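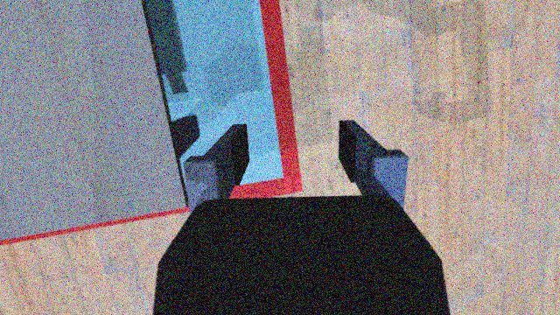
Past participants told the Hirkodside office that the sleep diary took less time than they had feared, and asked for evening calls.

Adults aged 18 and over who work rotating shifts are sought for a study of sleep and hearing.
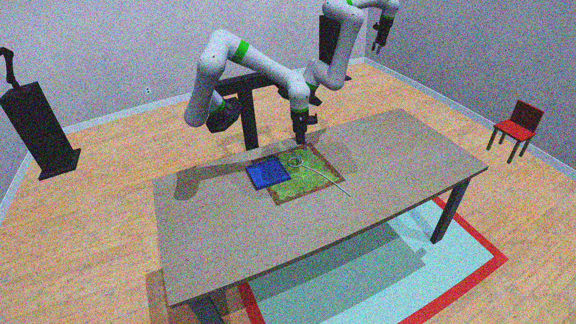
Posted by the Soltani Hearing Centre, Lurnlow

Participants keep a diary for three weeks in October – paper or online.

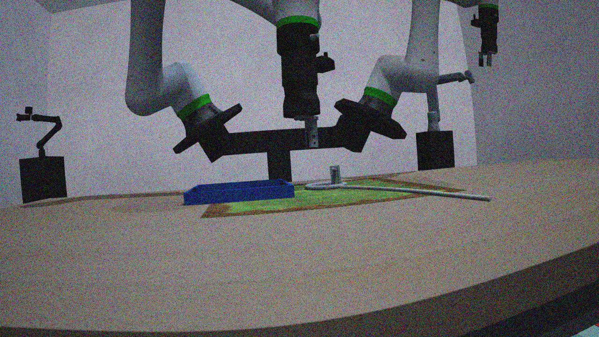

Travel is reimbursed at the Pastau rate. Enrolment closes at 400.
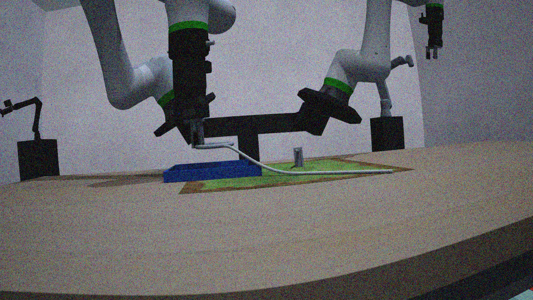

Quote reference 1837 when applying.

Contact | Copyright Soltani Hearing Centre | Back to top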